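Buscar en este repositorio
Ir al archivo

# jullano-armarios

Conjunto de episodios simulados y herramientas de planificación para manipulación en armarios de cocina. Lo mantiene Iraklis Zervas dentro del proyecto Jullano. Última revisión de esta ficha: 15 de septiembre de 2020.

## Contenido

- 497 episodios en formato propio (`.jep`), con imágenes, estados articulares y acciones
- 139 configuraciones iniciales de la cocina
- scripts de conversión, reproducción y filtrado

El control se registra a 20 Hz. Las imágenes se guardan con la misma marca de tiempo que el estado – no hay interpolación.

## Tareas

1. `botella_estante`: botella en el compartimento inferior de un armario abierto de dos compartimentos. El planificador recibe la pose estimada de la botella y propone un acercamiento libre de colisiones con la balda. En la vista frontal, la pinza puede quedar como una silueta negra casi sin textura; la segmentación por color falla ahí y conviene usar la máscara del simulador. 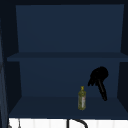

2. `armario_cristal`: armario alto de dos puertas acristaladas con tiradores verticales dorados. Sirve para evaluar la detección de tiradores y la estimación del eje de giro. Los montantes de las puertas generan bordes que el detector antiguo confundía con tiradores; desde agosto se descartan por anchura y por color.

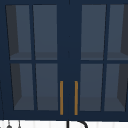 Vista frontal de `armario_cristal`, puertas cerradas y sin objetos visibles en el interior.

## Uso

```
python reproducir.py --tarea botella_estante --episodio 157
python filtrar.py --sin-colision
```

`reproducir.py` necesita el simulador arrancado. Si el planificador agota el tiempo, devuelve la última trayectoria válida y escribe un aviso en el registro.

## Limitaciones

- Todo es simulación; no se ha medido la transferencia a un robot físico.
- El cristal no tiene refracción.
- La paleta azul oscuro del mobiliario deja poco contraste en las sombras.

## Repositorios relacionados

- sollovgate-planner
- prurkham-percepcion
- dimitriou-conversor

Compartir (20) · Comentarios (3)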